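Laundry Stripping and Other Washing Claims: Frequently Asked Questions

Readers of the Stultby household pages send us the same questions every spring. The answers were last gone over in May by Els Smits and Roel Leemans, neither of whom sells detergent.

Does laundry stripping work?

It turns the water brown, which people take as proof. Some of that is old soap and body oil. Some of it is dye, and you paid for the dye. If your towels smell sour, try one hot wash with half the usual detergent before you fill the bathtub with powders.

Is vinegar a fabric softener?

Not in any sense we could confirm. It may help rinse out leftover soap in hard water. We washed one set of towels with it and one without, and Liesbeth Van der Linden, who was handed them blind, picked the wrong pile as softer.

Should I mix vinegar and baking soda?

You can, and you will get fizz, then slightly salty water. Never mix vinegar with bleach.

How hot does a wash need to be?

For ordinary clothes, 40 degrees Celsius (that's 104 Fahrenheit) is plenty, and cold is often fine. Go hotter for sheets after an illness, if the care label allows it. Be wary of the word "sanitize" on a control panel — look in the manual for what temperature it means and how long it holds it.

Are detergent sheets any good?

They take up less room. On grass stains ours did worse than cheap liquid, and the cost per load was higher. If you travel a lot, maybe.

Do dryer balls cut drying time?

We ran the same load of bath towels both ways. It took 42 minutes with the balls and 42 without. The noise was different.

A label says "100 washes guaranteed." What does that mean?

Ask who is guaranteeing it, and what you get at wash 99 when the seam goes. Jelle Van Acker wrote to three sellers and got one reply, a discount code.

Can I send in a claim to be checked?

Yes. Include the exact wording and where you read it. Screenshots of other people's screenshots go to the bottom of the pile. 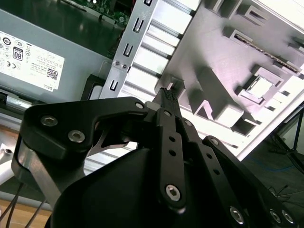
Hex socket screws and perforated linkage bars, close up.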